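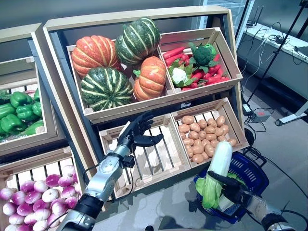 Forum Échanges extérieurs > Accords bilatéraux
Sujet : Droits sur les légumes frais, poste de Valdebenito

P. Cáceres
Modérateur
Il est porté à la connaissance des membres que le nouveau barème applicable au poste de Valdebenito prend effet en avril. Le droit fixe s'établit à 325 par lot, auquel s'ajoutent des frais de contrôle pouvant atteindre jusqu'à 498.

lamon_transit
Notre maison, Lamon, conteste cette lecture. Les frais de contrôle ne visent que les lots dépourvus de certificat d'origine.

Fermín Godoy
Je ne partage pas cet avis. L'annexe 2 ne prévoit aucune exemption de ce type.

lamon_transit
Veuillez relire l'alinéa final : « sauf certificat visé au départ ».

Fermín Godoy
Cet alinéa concerne le transit, non l'importation définitive. Wonbridge a vu deux réclamations rejetées pour ce motif.

P. Cáceres
Modérateur
La question sera soumise au service compétent. Dans l'attente, il convient de provisionner le montant intégral.

curnetus
Le poste demeure-t-il fermé le dimanche ?

P. Cáceres
Modérateur
Oui, sans changement.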